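Soltadlow Desk Tidying Set

README, version 2
Maintained by Usman Bukhari
Last changed 31 January 2024

What this is

A collection of short written records of desks being cleared in small rooms. Each record covers one clearing, from the first item picked up to the last one put away or thrown out, and says what was on the desk and where each thing went. There are 364 records in this version, with 1,712 items between them. Version 1 had fewer rooms and used a different list of item names, so the two should not be mixed without converting the old names first (see names_old_to_new.csv).

Rooms and furniture

All the rooms are small. Most have one desk against or near a wall, a low cabinet or a shelf, and whatever else normally lives there - a heater, an air purifier, a coat stand. Furniture is only listed if it is within reach of the desk or in the way of getting to it. The room sheet gives the floor type, the desk colour, the number of desk legs and whether there is a cabinet under or beside the desk.

Desks are recorded as they were found. Cups, lids, paper, pens and food wrappers make up most of the items. A cup with its lid on is one item. A cup with the lid lying next to it is two. 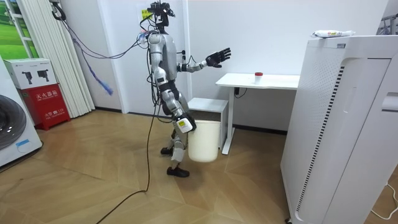 Buckets and bins are listed as containers, never as items, even when they were carried in from another room. The container field takes one of four values: bucket, bin, bag or tray. If a bucket was carried along the desk and filled as the clearing went on, the field "carried" is set to yes. If it stayed on the floor the whole time, it is set to no. Where it was put down halfway through, we used yes and added a line in the notes.

Cables are a separate matter. A power cord hanging under a desk is part of the desk and is left alone. A loose charger on the desktop is an item. The Griltska rooms have a lot of these, and the early records there are not consistent. I have corrected the ones I could check.

Files

records.csv - one line per clearing
items.csv - one line per item, joined to records by record_id
rooms.csv - the room sheet
notes.txt - free text, in record order
names_old_to_new.csv - item names from version 1 and what they are called now

Fields in items.csv

record_id, item_name, colour, start_place, end_place, container, carried, order

Colour is the main colour only. Lids get their own colour in brackets, so a cup might be entered as "white (red)". Order starts at 1 and follows the sequence in which things left the desk.

Known problems

Record 398 is not missing. Numbers run past the total because withdrawn records kept their numbers, and we did not want to renumber the rest.

In the Dellus rooms the words "cabinet" and "drawer unit" were used for the same piece of furniture. Both have been left in. Search for either.

Wiping down the desk afterwards was noted in some records and skipped in others. Do not use the notes to work out how often it was done.

Use

Free to use for teaching and research. Please name the set and the version. Corrections go to Usman Bukhari, with the record number in the subject line.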